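3.2 Reader Ratings and the Family Memoir

The second part of the study considers how amateur reviewers judge memoirs written by the children of their subjects. Reviews were drawn from the public pages of Rerby, a book discussion site, and from the printed reader columns of the Brannigan Quarterly. The combined set held 3825 reviews. Of these, 672 dealt with a memoir about a parent, and 304 were long enough to be coded for tone, subject and stated reason for reading.

Two readers coded each review on their own and met only to settle differences. Reviews that did no more than retell the plot were kept in the set but given no score for tone.
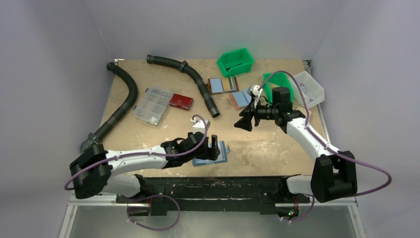 Figure 4. Worktable with two arms mounted along the near edge; the left gripper holds a light blue flat object against the surface.

Reviewers were more forgiving of weak prose than of an unclear purpose. A memoir that promised a family secret and then turned to the author's own marriage or career was often marked down, even where the reviewer praised single chapters. The complaint was usually put in terms of trust: the reader had been offered one book and given another. Complaints about length were common but seldom changed the final rating.

The author's standing outside the book also mattered. In 27 of the coded reviews, the writer raised the question of whether the memoir would have found a publisher without the author's contacts. Such remarks appeared in favorable reviews as well as hostile ones. They were more frequent for titles issued by Himia, a large house, than for those from Esier, whose list is made up mainly of first books.

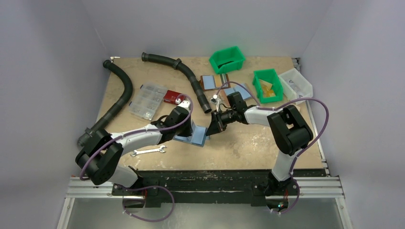

Figure 5. The two arms over the tan worktable, with grey panels at the left, back and right.

These results should be read with care. People who post reviews are a small part of those who finish a book, and strong feeling in either direction makes posting more likely. The Brannigan columns were also edited before printing, and the original letters could not be consulted. Section 3.3 compares the coded reviews with notices of the same titles in the daily press.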